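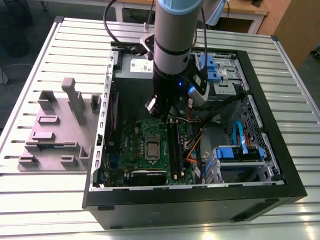

*A robot arm reaches into an open computer. The green memory stick on the left is sitting in its long holder.*

# The Robot That Pushed Too Hard

Inside a computer are thin green sticks called memory, or RAM. They hold whatever the computer is thinking about right now, like your game or your homework. Each stick plugs into a long, skinny slot, and getting it in there takes a good firm push. People do it with their thumbs. At the Grevham workshop, a robot named Bavus does it with a gripper!

Bavus had plugged in 400 sticks without any trouble. Then, one morning in October, there was a loud CRACK.

## What went wrong?

Look closely at a memory stick and you'll find a small notch in its bottom edge. The slot has a little bump that fits into it. If the stick is even a tiny bit out of place, the bump and the notch don't meet, and the stick can't slide down.

That morning, the stick was 3 millimeters too far to one side (about as thick as two pennies stacked up). A person would have felt it right away. "Hmm, that's stuck," you'd say, and you'd wiggle it. But Bavus had been told to push until the stick was all the way down. So it pushed harder, and harder, and the plastic slot broke.

Poor Bavus! It did just what its program said. The program was missing a rule for "stuck."

## How did they fix it?

Robots can feel pushes too, in their own way. Bavus has force sensors, and they measure how hard the arm is pressing 2,000 times every second. That's way faster than you can blink!

The team wrote a new rule, and it goes like this:

1. Push gently.
2. If the push gets too strong too soon, STOP.
3. Lift up, move over a tiny bit, and try again.
4. After 9 tries, turn on a light and wait for a person.

Number 4 is my favorite. Asking for help is a very smart thing for a robot to do.

## Try it yourself

Close your eyes and put a key into a lock. Go slowly! Can you feel when it's crooked? Your fingers are doing the same job as the sensors. Now try it with thick mittens on, and you'll know how Bavus felt before the new rule.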